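The Stivell Hand Gripper: Two Months In
By Afaf Daher | 12/7/20
6 min read

I have now squeezed this thing more often than I've squeezed a lemon, so I guess it's time for a proper review!

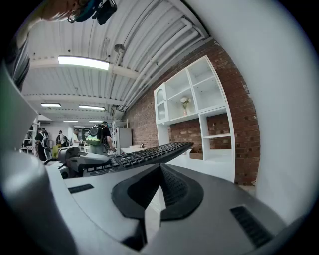 Ngọc Cù thinks I'm being way too nice to it, and told me that any tool you hold all day should be judged on your wrist at five o'clock and on nothing else. Fair enough! We'll get to the wrist.

If you've been reading along you know what I use these for: you do the chore by hand, holding the gripper, and the recordings go off to train an arm that does it later. I'd been on our old clip-together kit since July and was more than ready for something with a real housing. The Stivell comes from Wysocka, who sell it alone or as a pair with the charging tray. Get the pair. I tried doing one-handed jobs to save money and ended up holding boxes shut with my elbow.

The body is a gray shell, all curves, with a black rubber pad in the middle, kind of tongue-shaped, with a textured panel set into it. I love the pad. My last kit had bare plastic there and it got slick after a while, and I'd find myself clamping down much harder than the job needed. Then there's the black vent grille beside the pad, with those fine slats. Dust goes straight into them. I do mine with a dry paintbrush every week, and a toothpick for the stubborn bits (don't use canned air, I blew a wad of lint further in and had to wait for it to work its way back out).

Setup took me 41 minutes, and a good chunk of that was the Borkent software asking me to update, restart, and update again. Pairing both hands was quick once it settled down. The quick start sheet has you calibrate the fingers before you pair, the app wants it the other way around, and the app wins. Do what the app says.

How does it feel to work with? Mostly great. The fingers open with a nice even pull and close without that little snap at the end that used to send grapes flying. I've done folding, stacking cups, putting keyboards and cables back where they live, sorting a drawer of batteries. Flat things are still a pain. Pick up one sheet of paper with it and I'll buy you lunch. Coins, forget it. Soft stuff and boxy stuff it handles so well that I stopped thinking about my hands at all, and that's the nicest thing I can say about a gripper.

OK, the wrist. With short jobs I don't notice the weight. By the end of a long session I do, on the outside of my forearm more than in the wrist itself, and the left is worse than the right. The weight sits forward of your hand, so reaching up to a high shelf is where you pay for it. I've gotten into the habit of setting both down every half hour and shaking my arms out like a swimmer. Ngọc switched to doing all the high shelves first thing, and says that fixed most of it. Smaller hands should try one before buying, by the way! Mine are medium and I'm right at the edge of comfortable.

I've been wearing mine with the Cluledov headset, which sold separately and cost more than I wanted to spend. It straps on fine over glasses as long as you tighten the back before the top. Do it the other way and the arms of your glasses dig in behind your ears. The bracket is solid. The strap slips a little if you've got fine hair, so I wear a bandana under it.

Battery life is good and not amazing. I get a full morning and then a top-up over lunch. Wysocka say the rubber pad is good for 1,000 hours, and I'm nowhere near that, but so far there's no peeling and the texture still feels new. Spare pads come in packs of 2 and pop in without tools.

Support was a mixed bag. My first left-hand unit kept dropping its connection in the middle of a recording, which is maddening when you've just folded the perfect towel. The first person I wrote to sent me the quick start sheet again. The second one asked for the log file from Borkent, looked at it, and mailed a replacement the same afternoon. So if you have trouble, attach the log right away and skip a step.

Things I'd change: a wrist loop, please, there's nowhere to hang one. A power light I can see without turning the whole thing over. And a lid for the charging tray, with the amount of fluff in my life.

Would I buy it again? Yes, the pair, with spare pads in the same order so you only pay shipping once. If you only record now and then, a cheaper clip-together kit will do you fine and you can put the difference toward a decent headset. Next up I'm trying the long fingers, which Wysocka had out of stock the last three times I looked.

Get new reviews by email. Sign up for the newsletter and unsubscribe whenever you like.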